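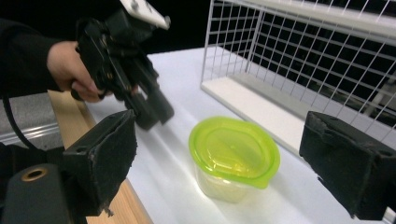 Pad fray slip, also called the Starholm fault, is a failure of hand-held robot grippers in which the soft facing of a finger pad wears into loose fibers and the gripper loses its hold on an object without any change in the position of the fingers. It was first written up at the Provside test site, where pairs of hand-held grippers were used to record household handling tasks for later use on fixed robot arms. The fault begins at the edges of the facing. On the left of the two large fingers on either side of the green-lidded food container, the front face has reached the fuzzy stage: the edges are frayed, and small pale specks and scuffs show against the black. A pad in this state can still close fully and will pass a check of finger travel. The loss of grip appears under load, most often on thin, smooth or curved parts such as the rim of a plastic lid.

Background

The Starholm is a two-finger gripper worked by hand. Its fingers are moved by a linkage of black plastic parts, and each finger ends in an upright block that carries the pad. The pad has a firm backing and a thin facing of a rubber and fiber material sold as Kos. Early units had a plain rubber facing, which held well when new but picked up dust and became slick. Kos was adopted by the builder, Skunstead, because it kept its grip on dusty surfaces and could be cut to shape with a knife.

The material has a woven base under a rubber skin. Once the skin is broken, the base is exposed and its fibers pull free a few at a time. Cut edges are the weakest point, as the skin does not wrap around them. Rewrapping the edge was tried on later pads and is described below.

Mechanism

Two separate effects are involved. In the first, loose fibers lie between the rubber and the object and act as a sliding layer. The contact area falls while the closing force stays the same, and a part that was held firmly starts to creep. In the second, a bundle of fibers catches on the object as the fingers open. The part is dragged or tipped after it should have been let go. The second effect is less common but causes more disturbance, since it moves objects that the operator has finished with.

Lids are a demanding case. A lid is usually pinched at the rim, so that only a small part of each pad carries the load, and that part is often the lower end of the block, where wear is greatest. When two grippers hold one lid, slip at either side turns it about the other. 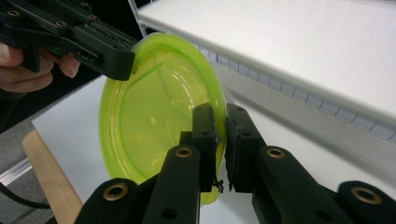 The turning load is hard for an operator to notice by feel. The linkage passes closing force to the hand but gives little sense of sideways movement at the pad, and the usual response to a slipping part is to squeeze harder. Extra force flattens the loose fibers for a short time and then pulls more of them out. In the Provside report this is called the squeeze cycle, and it is given as the main reason that a pad can go from light fraying to failure within one work period.

Provside review

A review of the fault was released on 2022-10-04. It was led by Ona Baranauskienė, a test engineer, and covered 3468 recorded handling attempts made with Starholm units from June onward. Of these, 2666 were accepted without comment. The remainder were flagged for at least one problem, and nearly 200 of the flagged attempts were assigned to pad fray slip. The others were assigned to tracking loss, operator error or blocked views.

The review noted that the count was likely to be low. Attempts in which a part slipped but was recovered had been accepted under the rules in force at the time. Baranauskienė also noted that the existing daily check measured finger travel, closing force and cable condition, and did not call for the facing to be looked at.

No injury was reported. The fault was classed as a data quality matter for hand-held use and as a safety matter for any powered gripper fitted with the same pads, where a dropped object could be heavy, sharp or hot.

Detection

Pads are inspected with the fingers open and the light coming from the side. The following signs are recorded:

Fuzz along the cut edges of the facing
Strands hanging from the lower end of the pad
Pale specks or scuffs on the face, which may be dust or exposed base material
Loose fragments on the work surface near the gripper

A pull test is used when inspection is unclear. A flat plastic strip is gripped at the lower end of the pads and drawn out with a spring scale. A pad is rejected when the reading falls below the value marked on its service card. The test must be made at the lower end – a reading taken at the middle of the face can remain normal on a pad that has already failed at the rim.

Repair and prevention

Trimming loose strands with scissors restores release behavior for a time but does not restore grip. It is allowed only to finish a recording already under way. Full repair requires the facing to be peeled off, the backing cleaned and new material bonded in place. Both pads of a gripper are replaced together, as a new pad set against a worn one pulls parts to one side when closing.

Skunstead later supplied a pad with the facing folded over the edge of the backing. Fraying started later on these pads, though the fold made the block slightly wider and reduced access to narrow gaps, including the space between a lid tab and the container wall. A molded pad with no woven base was also made. It does not fray, but it hardens with age, and its failure is harder to see. Provside kept the folded Kos pad in service and added inspection of the facing to the daily check.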